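3.2 Where the dry goods live

When we first sat down with the households in Gindham, we expected to talk mostly about refrigerators. That is where the earlier work on kitchen waste has tended to look, and with good cause, as milk and salad leaves spoil quickly and people remember throwing them out. What our participants wanted to talk about, though, was pasta. They told us about pasta bought on the way home when there was already plenty in the house, pasta inherited from a grown son who had moved out, and pasta kept in a spot so sensible that it was forgotten for a whole winter. We had planned a single question on dry goods, and by June we had given them a section of the interview all to themselves.

In total we collected 469 diary entries from 56 households, split between Gindham and the smaller town of Groten. Each household kept its diary for 5 weeks and wrote down every packaged dry food that came into the home, along with the place it was first put. We asked for the place in the person's own words, and we are very glad we did. "The tall cupboard" and "Grandma's cupboard" might be the same piece of furniture, but they say rather different things about who is expected to look inside it.

Two habits came up again and again in the diaries. The first we call settling, where a new package goes wherever there is room and simply stays there. The second is sorting, where someone later moves the package to join others of its kind. Boxes and bags seem to be treated a little differently here. A box can stand up like a book or lie flat, and several people said they liked being able to read the side of it without picking it up. Bags slump, slide behind things, and end up on the floor of the cupboard or under the lowest shelf (Figure 4).
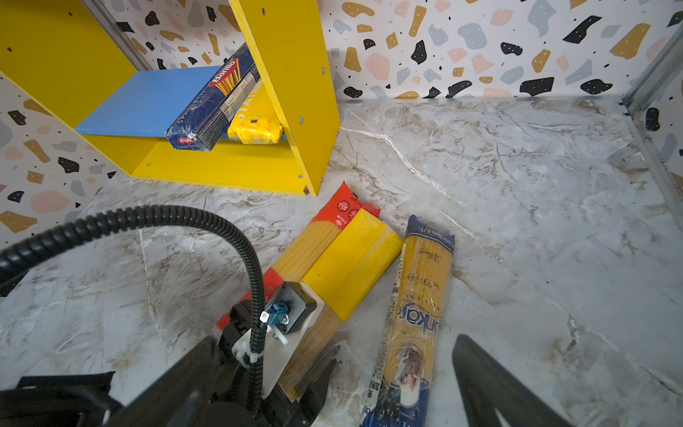

Figure 4. Boxed spaghetti and a plastic-wrapped package of pasta on a blue shelf board, with further pasta packages at floor level.

Mercedes Huanca, who carried out most of the Groten interviews, noticed that people often apologized for the floor before she had asked a thing about it. One retired baker told her that anything below the knee "has left the kitchen already," and laughed, and then went and found two bags of macaroni down there while the kettle boiled. We do not want to make too much of one remark – the baker was an unusually good talker – but the same feeling runs through many of the diaries. Low storage was described as temporary even by people who had used it for years.

This fits nicely with Ziółkowski's idea of the "waiting place," a spot in the home where things are put until a decision can be made about them. His interest was in letters and bills, and he may be surprised to find his term applied to noodles, but we have found it a great help. In our diaries a waiting place was nearly always close to a door, easy to reach with full hands, and shared by everyone in the household. Who eventually cleared it was another matter, and we come back to that in Section 4.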